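Postex Undermount Basin, Rectangular, White
Bathroom > Basins & Sinks > Undermount
Print this page | E-mail to a friend

The Postex is a deep rectangular basin made to be fixed beneath a stone or solid worktop. It is supplied by Truder from our Brivville warehouse and is kept in stock all year. The basin is vitreous china with a white glaze inside. The underside and outer walls are left plain, as they are hidden once the cabinet is closed.

With an undermount basin the worktop runs right up to the opening and there is no raised rim. Water and crumbs of soap can be wiped straight in. The cut edge of the stone will be on show all the way round, so it needs to be polished by whoever cuts the top.
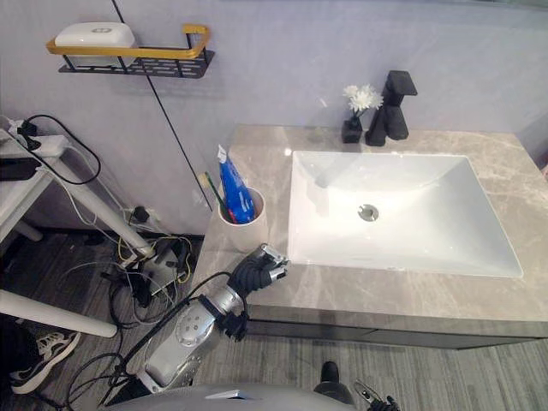 The Postex has a centre waste and takes a standard slotted basin waste. A chrome one is listed on the Sowah fittings page, along with bottle traps and flexible tap tails. The basin has no tap hole. Most customers fit a deck tap through the worktop behind the basin or a wall spout above it. If you choose a wall spout, check that it reaches well past the back edge of the opening before the pipes go in.

What is in the box
Basin
Fixing clips and screws
Paper cutting template
Fitting leaflet

The waste, trap, tap and sealant are sold separately. Please do not cut stone from the drawing in the catalogue. Use the template in the box, and check it against the basin itself. Fired china varies slightly from one piece to the next.

Fitting
The basin must be held by the clips as well as the sealant. Leave a gap of 3 mm between clip and cabinet side. Use a neutral-cure silicone marked as safe for natural stone, as ordinary silicone can stain marble. Support the basin from below until the sealant has set, and leave it overnight before connecting the waste. The cabinet top rail may need trimming on narrow units. Wumpini Odoi on the trade counter can advise on this if you send her the cabinet drawing.
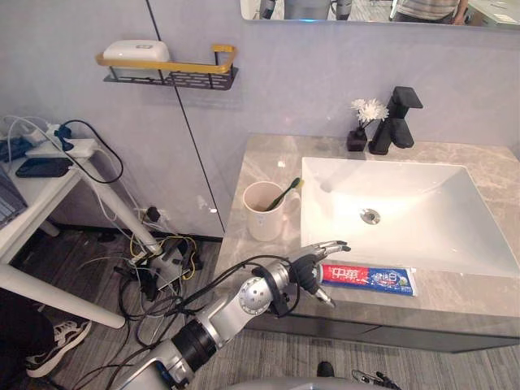

Care
Clean with washing-up liquid and a soft cloth. Limescale can be removed from the china with a mild descaler, but keep it off marble and limestone, which are marked by acid. Toothpaste and hand soap should be wiped from stone the same day. Reseal the worktop as often as the stone supplier recommends. Bleach will not harm the glaze if it is rinsed away, though it will dull some wastes.

Guarantee and delivery
The glaze is guaranteed against crazing for six years. Chips caused after delivery are not covered. Each basin is packed singly in card and goes out by carrier. Please open the box and look it over before you sign. Breakages must be reported by noon on the next working day. Orders placed after Friday lunchtime leave us on Monday.

Builders ordering for several bathrooms should speak to Rizwan Butt in trade sales. Carriage is free on trade orders over £2,000.

Related: Sowah bottle trap, Sowah slotted waste, stone-safe silicone
Print this page | E-mail to a friend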